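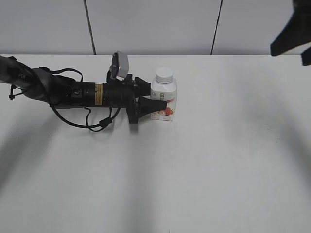 To: Omcombe teleoperation users list
Subject: Re: Number of demonstrations for the bottle task

Lubis wrote:
> We recorded 12 demonstrations by remote control and 2 by hand
> guiding. May the two kinds be submitted as one set?

They may not. Sets recorded by hand guiding must be filed separately, as the operator's grip on the arm alters the joint readings. The minimum for either kind is 14 demonstrations per object, so the Lubis site is asked to record two more by remote control before the end of May.

Operators are reminded to pause for three seconds before closing the gripper on the bottle. Sites using the Vornham controller should leave the speed limit at its default setting.

Lejla Ristić
Omard Demonstration Office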